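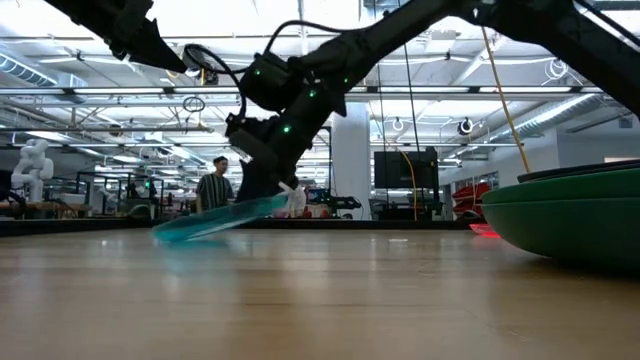
You never pick up a plate from the middle, Lihua Xu told us while she was drying hers, you go looking for an edge and you hope the table gives you one. We have borrowed her remark as the starting point for this section, partly because it is true of nearly every clearing-up we sat through in Tircombe, and partly because it took us a good many evenings to notice it for ourselves.

Figure 2. A translucent teal plate raised by its right edge on a wooden tabletop, with the left edge still low. A red dish and a large dark green bowl are to the right.

4.2 Flat things and their edges

In the previous section we followed cups and mugs, which are easy company. They have a handle, or at least a wall to wrap your fingers around, and people move them without a pause in the conversation. Plates ask for a little more. A dinner plate lying on a bare table has a rim that sits only a finger's thickness above the wood, and sometimes less, and the person clearing has to find a way under it before anything else can happen. Most of the time they do this by lifting one side first. The plate tips, the far edge stays down (or very nearly down) and acts as a kind of hinge, and for a moment the plate is neither on the table nor off it. Figure 2 shows a plate at this angle. In our notes we called this "the tilt", which is not a very scholarly name, but it was the one that stuck and we have kept it.

We coded 1,078 lifts of flat tableware from the kitchen visits, and the tilt appears in 600 of them. The remainder are mostly slides, where the plate is drawn to the side of the table until its rim hangs over and can be taken from underneath, together with a smaller group of two-handed lifts that tended to go with very full plates or very good ones. We would ask the reader not to lean too heavily on the proportions. Our households were generous with their time, but they were all within walking distance of one another, and several had bought their everyday dishes from the same shop, Skisix, on the Tawfik road. A street full of heavy stoneware might well have given us a different picture.

The kind of table mattered more than we had expected. On a cloth, a plate can be slid only so far before the cloth starts to come along with it, and people who used one tilted almost without exception. On a bare, glossy top the plate moves freely, which sounds like a help and often isn't. Yanling Ye described pressing on one side of a light plate to raise the other and watching it skate off toward the fruit bowl. She has since taken to steadying it against whatever is nearby, usually a serving dish, and we saw others do the same thing with no sign that they knew they were doing it.

And that brings us to the neighbours. A plate is seldom alone. Bowls and serving dishes stand close by, and their shapes decide a great deal about which edge is the handy one. A big round bowl takes up far more room at the rim than it does at the foot, so that a low dish can sit partly tucked behind its curve, out of the way of elbows and, quite often, out of mind. We lost count early on of how many small dishes were found only after the large bowl had gone to the bench. When we asked people to talk us through their order of clearing, they generally told us they took the big things first. When we watched them, they generally took the plates first, and from the open side of the table, where there was space for the rim to come up. We don't believe anyone was fibbing. The plates are simply so ordinary that they seem to drop out of the telling.

Colour came up more often than we had planned for. Several households favoured the see-through coloured ware sold under the Stanus name, in greens and reds and blues, and we had rather assumed this was a matter of taste and nothing more. Lihua Xu was very clear that there was more to it. With a translucent plate, she said, you can sometimes see the grain of the table through it, and it's easy to misjudge where the plate stops and the wood begins, particularly at night with the ceiling light shining back at you from the tabletop. She looks for the shine along the rim and reaches for that. We tried this ourselves at the office, over a rather long lunch, and found that the bright line on the edge was indeed what our eyes went to. The reflection under a raised plate helps as well: as the near side lifts, the smear of colour on the wood shifts and softens, and it gives you some sense of how far up you have come. We can't say how much people rely on it, and our interviews weren't set up to find out.

What happens after the tilt depends on what is on the plate. With a few crumbs, people were happy to let the angle grow quite steep before the far edge left the table. With gravy, they levelled it early, usually by bringing the thumb over the top of the rim and letting the fingers take the weight from below. Children tended to skip the levelling altogether — with the results any parent will imagine — and were quietly given the cutlery to carry instead.

Stacking belongs properly to section 4.3, but one small point should be made here. A plate that is lifted by tilting reaches the stack at a slant, and it is set down the way it came up, one edge first and then the rest. In the quieter kitchens you could hear this as two separate taps. Yanling Ye said she could tell from the next room who was clearing the table by how close together the two taps were, and after an evening in her front room with our tea going cold we were more or less persuaded. Sound was not part of our coding scheme, and we have left it out of the tables that follow, though we would gladly include it if the visits were to be done again.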